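Stalach have put out a press release for the new Mirani, their over-and-under for club clay shooters, and I have read it so that you can get on with your June 2020.

First thing to know: the Mirani is "a platform". I have owned shotguns for a long time and none of them has been a platform. One was briefly a curtain rail, in a caravan, for reasons the licensing people needn't hear.
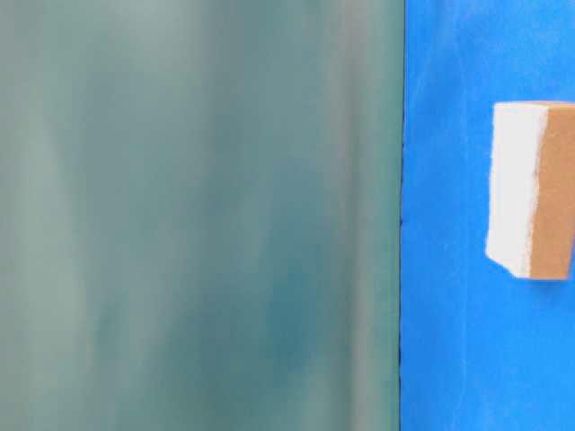
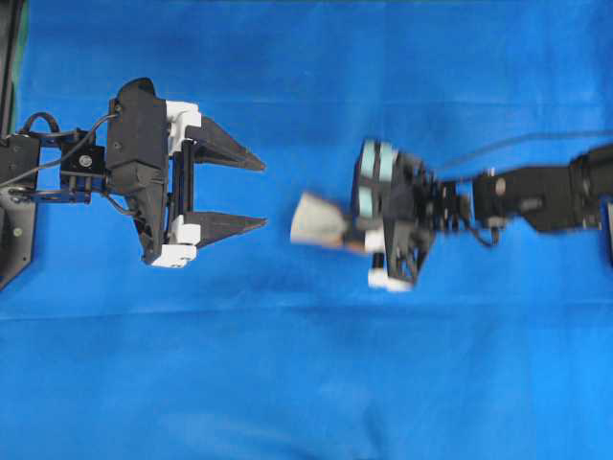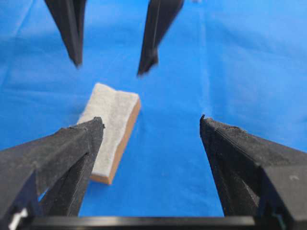 Middle one: the left gripper, sharp, over the blue cloth.

Back to it. The release runs to 3 pages. The word "heritage" comes up before the word "barrel". Stalach used to make garden gates.

They say the stock is adjustable "for every shooter". I tried a pre-production one at Tundari in February and it adjusts for every shooter with a 2.5 mm hex key and no wind. The key isn't in the box. They'll sell you one in a leather pouch.

To be fair, and I do hate it when I have to be, it shoots well. I broke 40 out of 50 on sporting, with frozen hands and a borrowed cap. My own gun usually gets me to the high thirties and a long think in the car.

The trigger is lovely. Clean, no creep, same both barrels. Whoever did the trigger should be given the rest of the gun to do.

The selector, on the other hand, is the size of a lentil and sits under the safety. In gloves I moved both every time. So I either had the wrong barrel or no barrel, and on the driven stand I managed both in that order.

Now the part everybody asks about. No price in the release. There's "positioned competitively", and my local shop says that when the rep was asked he talked about walnut for a bit.

Compare the Herer, which is ugly, comes in a cardboard box, and has been the club gun at half the grounds I shoot at since before I could mount one properly. The Herer has no platform. It has a dent, usually, and a strip of tape with the club's name on it.

Spares are what I'd want to know about. A Herer firing pin arrives in a jiffy bag by the end of the week. Stalach are promising "a dedicated service pathway", and I'd swap the lot of that for a phone number.

Someone will say I'm being unkind to a small maker. I want them to sell loads of these. I also want them to put a hex key in the box.

Weight, for those in the replies already: they say 30-inch barrels only at launch, and I found it a bit front-heavy. A friend with longer arms found it perfect and was unbearable over the bacon rolls.

Grounds are only just getting going again, so no chance of another go with a production gun yet. Tundari are doing booked slots, bring your own pen, no café. The café was holding that place together.

If you've got one on order, let me know what they quoted you. And check whether the pouch is extra.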